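The Nevetti Stovetop Espresso Maker, After Two Months of Mornings

I have been making coffee in a moka pot since I was old enough to be trusted near a burner, so I came to the Nevetti with a lot of opinions and (I admit) a soft spot for my old one. It's the six-cup model, stainless steel all the way through, and it has lived on my stove since July. 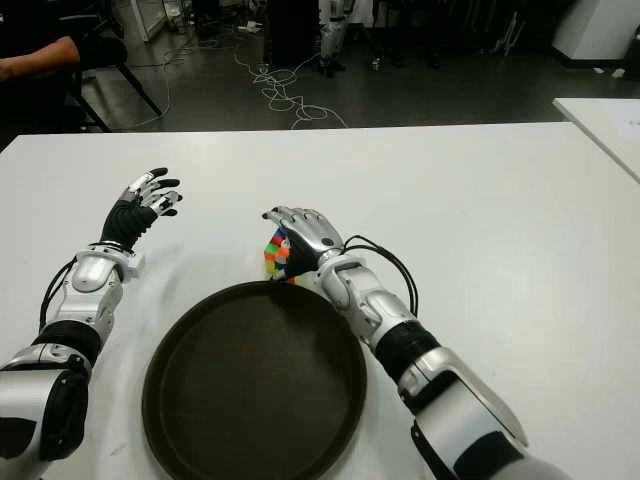 By Zyanya Ponce
Kitchen & Table | Coffee

Let me start with the water chamber, which holds 300 milliliters up to the safety valve. That gives you two generous mugs of café con leche or six of the tiny cups my mother-in-law insists on, and I love that there's a line etched inside so you can see where to stop. My old pot had no line at all and I filled it by feel for years, with results that varied quite a bit!

The first few brews tasted thin. I nearly wrote a grumpy review right then, but my friend Leobardo Zepeda, who talked me into buying the thing, told me to go finer on the grind and start with hot water from the kettle. He was right, as he will be reminding me until Christmas. I now take the pot off the heat the second it begins to sputter, and what comes out is dark and sweet, with a bit of chocolate to it, especially with the medium roast I buy from Soomro.
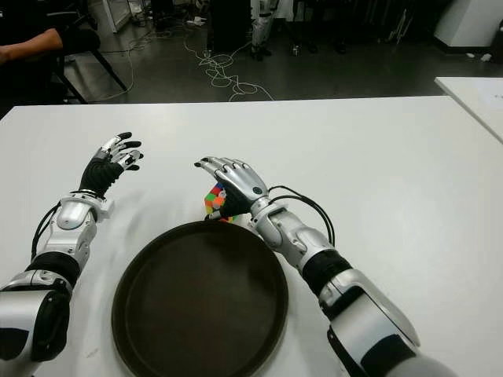 Cleanup is easy once everything has cooled down. The three parts come apart with a good twist, the basket taps out clean, and a rinse under the tap does the rest. I don't put mine in the dishwasher, though the booklet says you can. The gasket is silicone and comes out with a fingernail, and a spare is tucked into the box, which made me happier than it probably should have.

Now for the grumbles. The handle gets hot if you use a gas burner on anything above low, and I've taken to keeping a folded dish towel next to the stove. The spout also dribbles when the pot is completely full. It's only a drop or two, but it's always the drop that lands on a clean counter. And the lid knob worked itself loose after 20 days or so of daily use, so keep a small screwdriver handy.

Would I buy it again? Yes, and I did, as a housewarming present for my neighbor Ghazal Ghasemi, who has an induction stove and couldn't use her old aluminum pot on it. Hers heats faster than mine and she hasn't had any trouble with the handle, so if you cook on induction you may like this pot even more than I do. 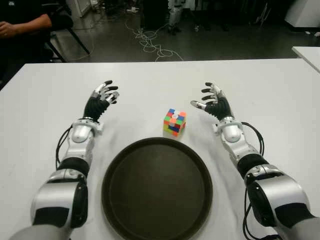
Both arms reaching in over the white table.

Rating: four cups out of five. I took one off for the dribble.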